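## 3. Why small leagues of towns hold together (or don't)

I should say up front that I came to this question sideways.

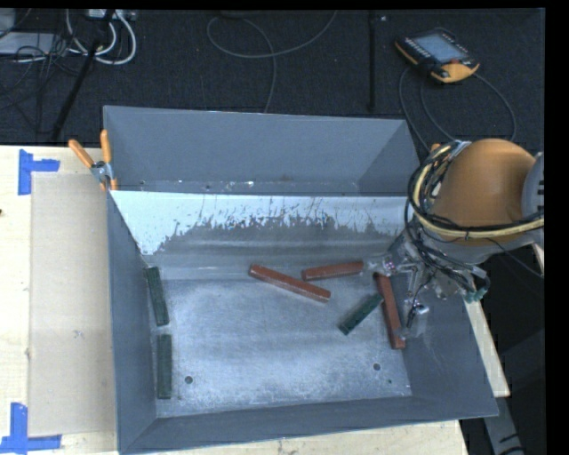
I was reading old charters for a completely different project, and I kept tripping over the same odd clause. Town after town, joining some league or other, wrote down exactly how it could leave. My first guess was that these were the nervous ones, the towns that would be gone in ten years. So I went and checked, and I was wrong!

I ended up with 1,083 charters and renewals, most of them short and a few of them maddeningly long (the Villanueva compact runs on for pages about bridge tolls before it gets to anything a political theorist would care about). Živko Popescu had already transcribed a good part of the set, and I leaned on his work heavily. Where he and I read a passage differently I've kept his reading, except in the river charters, where I think the verb is conditional and he doesn't.

What I see in them is this. Leagues with a written way out lasted longer than leagues that swore to be perpetual. I don't want to make too much of it. Perpetual oaths were often sworn in wartime, and wartime leagues have plenty of reasons to fall apart once the soldiers go home. But the pattern is still there in the peacetime charters, a bit weaker, and I've tried hard to make it go away.

Fatos Vidmar has argued (in conversation, and rather loudly) that I'm confusing a habit of good drafting with a habit of good faith. Maybe a town with a careful clerk writes an exit clause and also pays its dues on time, and the clause itself does nothing. I think that's a fair worry. I can't rule it out with charters alone. The council minutes would help, but I've only been through the ones from Sullen, over 3,570 entries, and there the clerk changed twice with no difference in how the town behaved toward its partners.

So what does this mean for people who hope for something bigger, a federation of whole countries? I'd go carefully. A town could walk to its neighbor and complain, and a country can't quite do that. Still, I find the old drafters good company. They assumed their partners would quarrel, they said so in plain words, and then they signed anyway. The next section takes up money, where they were a good deal less generous.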